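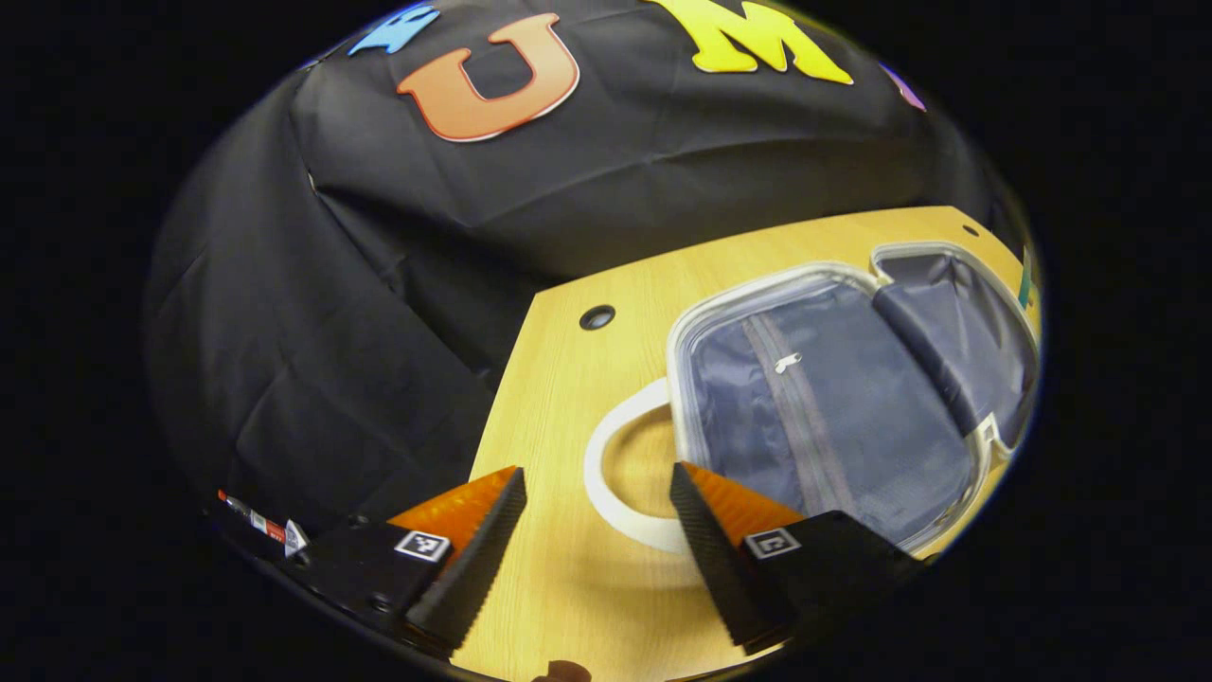

Table 4, black cloth backdrop and letters behind

Fikulwood Hall, pre-opening inspection for the community craft fair
Inspected by: Josefien Smits
Date: 19 July 2025
Areas covered: main hall, side room, kitchen, both corridors, loading door
Ratings: OK / Fix before opening / Fix by August / N/A

1. EXITS AND WALKWAYS

1.1 Main doors open fully from inside without a key. OK
1.2 Side room exit clear. Fix before opening
Comment: Stack of folding chairs within the door swing. Move to the chair store, not to the corridor. Same comment as last year.
1.3 Aisles at least 44 inches wide between stall rows. OK
Comment: Narrowest point is between the Nellurari yarn stall and the stage steps. Measured 46. Do not let the stall put its basket stand out front.
1.4 Exit signs lit. Fix before opening
Comment: Sign over the loading door flickers. Tube is on the shelf in the electrical closet.
1.5 Occupancy notice posted and readable. OK
Comment: Limit for the main hall is 700 including stallholders. Door staff need the clicker from the office.

2. FIRE

2.1 Extinguishers in place, pins and tags intact. OK
Comment: Kitchen unit tag number 1073. The tag is faded, copy the number to the new log.
2.2 Fabric drapes and backdrops flame retardant, label or certificate seen. Fix before opening
Comment: Certificate seen for the stage curtain. None seen for cloths brought in by stallholders. Anyone hanging fabric should bring paperwork or use the hall's own screens.
2.3 Fabric kept away from lamps and heaters. OK
Comment: Clip lamps not yet set up at the Jin candle stall. Look again once they are.
2.4 No open flame in the hall. OK
Comment: Jin has agreed to show candles unlit. Wax demonstration is canceled.
2.5 Smoke detectors uncovered. OK
Comment: One in the side room still had a dust cap from the painters. Removed during inspection.

3. ELECTRICAL

3.1 Cords free of cuts, tape repairs and loose plugs. Fix before opening
Comment: Two brown extension cords in the stage box have cracked ends. Cut the plugs off and throw them out. Taking them out of the box is not enough, they come back.
3.2 No power strip plugged into another power strip. OK
3.3 Cords crossing walkways covered. Fix before opening
Comment: Rubber ramps are in the chair store. One more needed at the kitchen hatch.
3.4 Load on each circuit within limit. OK
Comment: East wall circuit comes to 1690 watts with the Grolska heat press and its lamp on. Nothing else goes on that circuit, including the coffee urn. The urn goes in the kitchen.
3.5 Outlet covers in place. Fix by August
Comment: Cover behind the piano is chipped at one corner. No wiring exposed.

4. TABLES, STANDS AND DISPLAYS

4.1 Tables stable, leg locks engaged. OK
Comment: The older folding tables need a hard push before the lock catches. Stallholders setting up alone should ask for a second person.
4.2 Tops free of splinters and raised edges. OK
4.3 Overhead signs and letters fixed firmly. OK
Comment: Pins are fine on cloth. No tacks in the paneling.
4.4 Backdrop cloths clear of the floor or tucked under. Fix before opening
Comment: Trip risk along the back of the row. Clip up any excess.
4.5 Freestanding racks weighted at the base. Fix before opening
Comment: Grolska shirt rack rocks when touched. Two sandbags.

5. KITCHEN

5.1 Hot water at hand sink. OK
5.2 First aid kit stocked. Fix before opening
Comment: No burn dressings. Adhesive bandages low. Eyewash expires in August, replace now with the rest.
5.3 Floor dry, mat flat. OK
5.4 Refrigerator at 40 F or below. OK
Comment: Read 38. Door seal is starting to pull away at the bottom.

6. LOADING DOOR

6.1 Ramp secured. OK
6.2 Hand truck brakes and tires. Fix by August
Comment: Left tire soft. Usable for light boxes. The kiln on the pottery list weighs 740 pounds and is not to come in by this door on any hand truck. Stallholder told by phone, will bring photographs of it instead.
6.3 Wheel chocks available. OK

RECHECK
All items marked "Fix before opening" to be looked at again before stallholders are let in. Initial beside each item on the paper copy in the office. Items 1.2 and 3.1 must be closed or the side room stays locked.

Signed: J. Smits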